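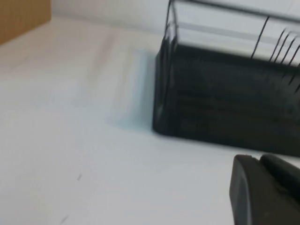

Valora Bench Arm: Set-Up Guide
Section 4. Plate and Rack Routine

This section applies to arms assembled from the Valora kit and installed at home or in the Saltdale shared workshop. Complete the wiring and homing checks in Section 3 before proceeding.

4.1 Preparing the work surface

1. Switch off the arm at the supply and wait for the controller light to go out.
2. Place the table against a plain, light-coloured wall. Patterned backgrounds reduce the reliability of plate detection.
3. Wipe the tabletop and allow it to dry. Small marks may remain, provided they are not beside the plate's starting position.
4. Set the rack parallel to the wall, with the drip tray fully seated beneath the wire frame.
5. Lay one plate flat in front of the rack, leaving enough clear table for the gripper to approach from the side.

CAUTION: Use plastic plates only during set-up. Ceramic and glass plates must not be used until the routine has been completed without a fault. 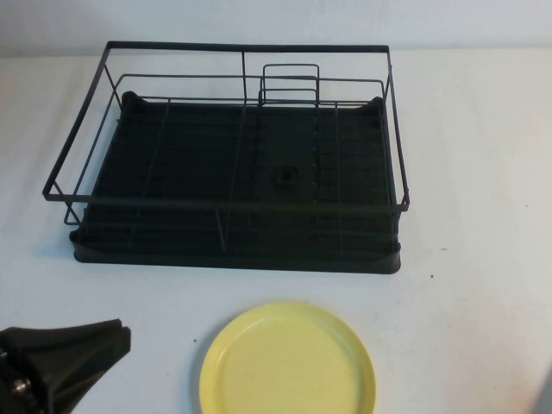 Prepared by G. Henare, Saltdale Workshop Documentation
Revised July

4.2 Teaching the positions

1. Restore power and select TEACH on the controller.
2. Guide the gripper by hand to the rim of the plate and save the position as P1.
3. Raise the arm until the gripper clears the top rim of the rack. Save as P2.
4. Lower the plate into the upright divider and save as P3. The plate should stand without support before the jaws are opened.
5. Open the jaws, withdraw upward and save as P4.

Note: Travel speed is factory set at 3594 steps per second. Reduce this to 2300 for all teaching and first runs.
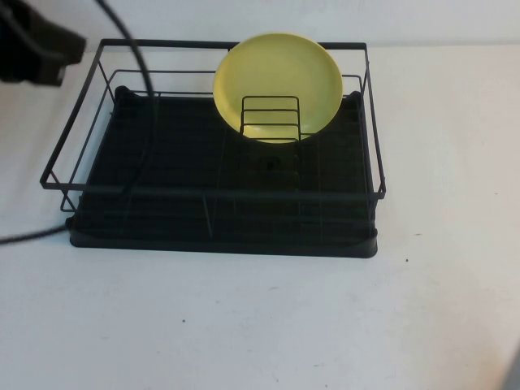 Before running the saved positions, move the arm slowly through its full travel and check that the cable neither tightens nor catches on the wire frame. If it does, re-route it and repeat steps 3 to 5.

4.3 Running the routine

1. Select RUN and keep one hand near the stop button.
2. Allow two complete cycles at reduced speed, returning the plate to its starting position each time.
3. If the plate leans or slips, stop the arm and re-teach P3. Do not correct the plate by hand while the arm is powered.
4. Check the wrist camera view for focus at close range. Adjust the Zuletti lens ring if the plate rim is not distinct.

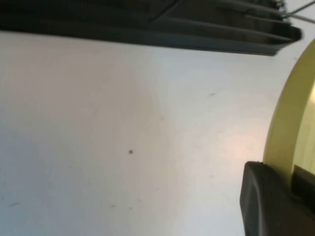
Figure 4. Wrist camera view, with the yellow rim at right and a gripper finger in the lower corner.

5. Save the routine under a new name and record it in the workshop log.

CAUTION: The jaws retain grip pressure for a short period after power is removed. Keep fingers clear until they have released.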